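Clubs > Tabletop and Retro Gaming > Meeting minutes

Last updated: August

Redley Tabletop and Retro Gaming Club
Minutes of the monthly meeting, Thursday, 7 pm, upstairs room

1. Minutes of the last meeting

Agreed, with one correction. The club did not "decide" to buy a second copy of Haller Deeps. It was talked about, which is a different thing, and no order has been placed.

2. The long campaign

The referee reported that the party has reached the flooded level and is down to 2 torches. Several players felt the new encumbrance rules are slowing the game to a crawl. The referee said that was the point of them. The secretary asked whether anyone had ever enjoyed adding up the weight of rope and got no answer worth recording. The rules stay until the party gets out or dies.

There was a complaint that the wandering monster table is being rolled too often. The referee will roll in the open from now on.
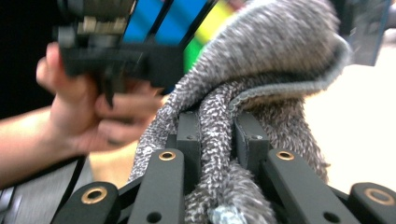 Dice noise came up again. The downstairs tenants have now mentioned it twice, and the wooden trays make it worse. One member suggested lining them with grey terry towelling, something speckled and knobbly with plenty of pile. The secretary doubts that dice will land flat on a surface like that and expects arguments over cocked rolls. One tray is to be lined as a trial and the others left alone.

3. Lastico crowdfunding

Members will remember that Lastico is promising a boxed dungeon game with 1000 cards and an app that "remembers every choice". The question was whether the club should back it at the group level, at a cost of £230.

Points for: it looks handsome, it seats 7, and the rulebook sample is clearly written.
Points against: the app does not exist yet, the delivery month has moved, and the sample covers the first room only. It was also pointed out that a thousand cards is a quantity and tells us very little about the game.

The vote went against. Anyone who wants to back it with their own money is free to, and the club will happily play it if it arrives.

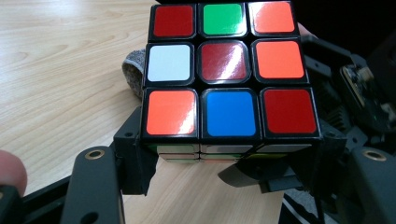

Puzzle cube held over the table

4. Old computer evening

The last one was well attended but most of the time went on getting the machines to load. It was proposed that we use emulators next time. Two members objected strongly on grounds of atmosphere. The secretary noted that there was very little atmosphere during the loading.

Compromise: one real machine for those who want it, emulators for everybody else. Players are to bring their own squared paper for mapping. Last time's maps disagreed on where the stairs were, and nobody has owned up.

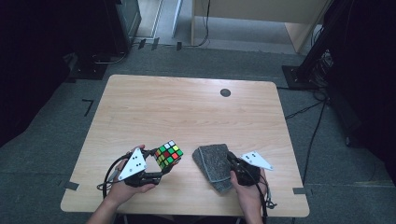 Can I bring a character over from another group's campaign?
Only at first level and without magic items. The referee has heard the story about how you came by the sword.

5. Tian scenario pack

A member has read the whole of the Tian pack and recommends it for newcomers. Asked whether it could be finished in an evening, as the cover says, the member thought it could if no one searched for secret doors. This group always searches for secret doors. Allow two evenings. The first session will be run with pre-made characters, and there must be at least one cleric this time.

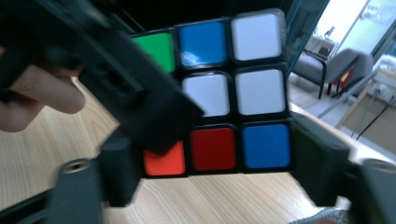

6. Any other business

The shelf of unsorted miniatures is still unsorted. Offers of help were made, as they were last month.

The hex maps lent out in spring have not come back. Please look at home.

A request to start at half past six was turned down, given how many people were present at seven.

Next meeting: same room, same time. Bring a pencil.

Filed under: Minutes, Role-playing, Board games, Retro computers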